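Ticket 739: washing machine in flat 11 stops before the spin
Site: Wemcombe
Reported by: Gladys Laizer
Opened: July 21, 2020

Fault as reported
Machine fills and washes, then stops with water in the drum. Display shows E3. Model is a Bremo 316.

Log
1. Switched off at the wall for ten minutes and restarted. Same code at the same point.
2. Drained by the small hose at the front. Filter had lint and a hair grip in it. Cleaned and refitted.
3. Ran rinse and spin, empty. Stopped again with E3.
4. Pulled the machine out. Drain hose was kinked behind the worktop leg. Straightened it and clipped it to the wall.
5. Ran rinse and spin again. Drained and spun to the end, no code.
6. Ran a full cotton wash with towels. Finished normally.

Attachments

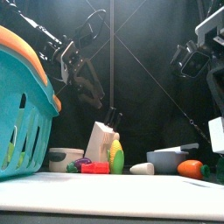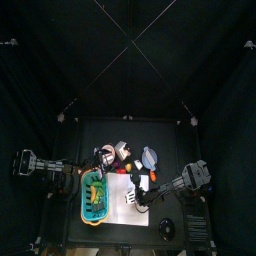

Still to do
- Door seal has a small split at the bottom. Not leaking yet. Part 333 ordered from Kusuma, due in August.
- Gladys to check the filter once a month and keep the machine a hand's width from the wall.
- Leave ticket open until the seal is fitted.

Status: waiting for part

Nandudmont Property Repairs | Contact the repairs desk | Back to top
This site uses cookies to keep you signed in. Accept | Settings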